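2018-05-19 | 글쓴이: 문턱

의자 하나 집어넣기

집안일을 대신해 줄 기계가 언제 나오느냐는 질문을 자주 받는다. 나는 4월부터 Polix 청소기를 쓰고 있다. 바닥은 그럭저럭 맡길 만하다. 다만 식탁 의자가 삐져나와 있으면 그 밑은 그냥 두고 간다. 결국 의자는 내가 민다.

사람한테는 일 축에도 못 드는 동작이다. 기계는 등받이를 잡을지 팔걸이를 잡을지부터 정해야 하고, 두 팔의 힘도 맞춰야 한다. 발까지 달렸으면 넘어지지 않게 버티는 것도 일이다.
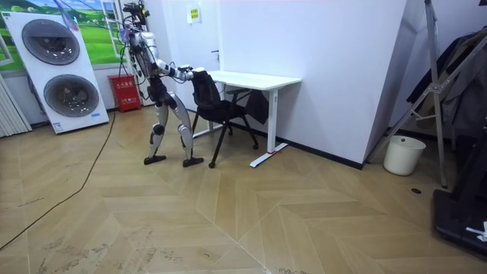 책상 앞 의자와 로봇.

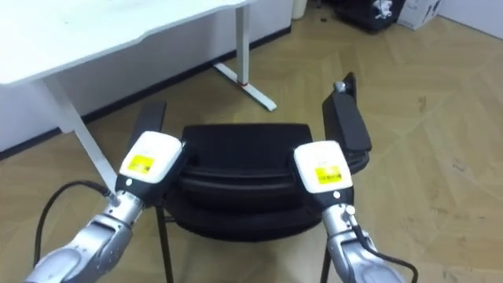 공장 쪽은 사정이 좀 낫다. 전에 다니던 Nishimura 작업장에서는 부품 상자 600개가 늘 같은 자리에 놓였고, 기계는 그 자리만 알면 됐다. 집에서는 의자가 아침저녁으로 다른 데 가 있다. 다리에 가방끈이 걸려 있을 때도 있다.

내 기준은 단순하다. 저녁 먹고 나서 의자 2개를 식탁에 넣고 그 밑을 쓸어 주면 산다. 값은 300만 원까지 생각하고 있다. 아직 그런 물건은 못 봤다. 설거지나 빨래 개기는 그다음 얘기다.

다음 글에는 Polix 먼지통 필터 교체한 것을 적겠다.

문의는 댓글로 | © 2018 문턱 | 맨 위로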